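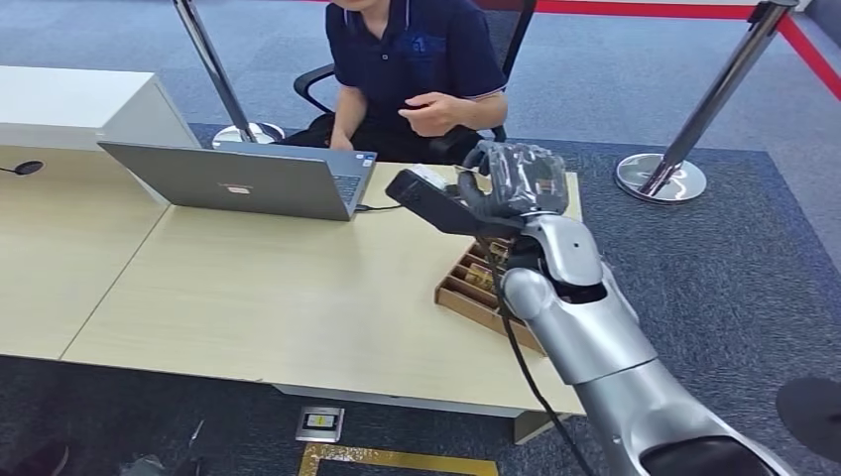 I'm still not convinced the divided tray is the answer to the shared desk, and I say that as the one who voted for it in August. The pitch was that small parts would stop wandering if each kind had its own slot. Fine in theory. But look at how it gets used: the brown wooden tray sits at an angle at the right end of the desk, and in the part of it that shows there are two little golden-brown pieces, one in a compartment near the middle and one higher up. Meanwhile there's a long black cable running in front of it and hanging over the front edge of the desk, which no set of partitions is going to fix.

Samina Khattak wrote:
> I'd like to order 6 more of the Tovidau trays so every desk
> in the Stutgate room has one. People have been much
> better about putting things back since we got the first.
> Adeel says the narrow compartments are the right size for
> nearly everything we sort. Any objections before I send
> the order in?

Yes, one or two. Better compared to what? I went through the lost parts sheet and it lists 68 items for the stretch before the tray and nothing after, but Gareth stopped filling in the sheet that same month, so I wouldn't hang much on it.

Second, "nearly everything" is doing a lot of work. The long Matar pins don't fit unless you stand them on end, and then they tip over. Bogdan has been keeping his in a coffee mug and I can't say he's worse off – he finds them faster than I do.

If we do order, could we get two, try them on the desks by the window, and decide on the rest later? I'd put some of the money toward clips for the cables first. A bag of 16 would do the whole room.

Also, Malou asked whether the slots can be labeled. Does anyone know if tape holds on that wood? I'd want to see it tried before we print anything.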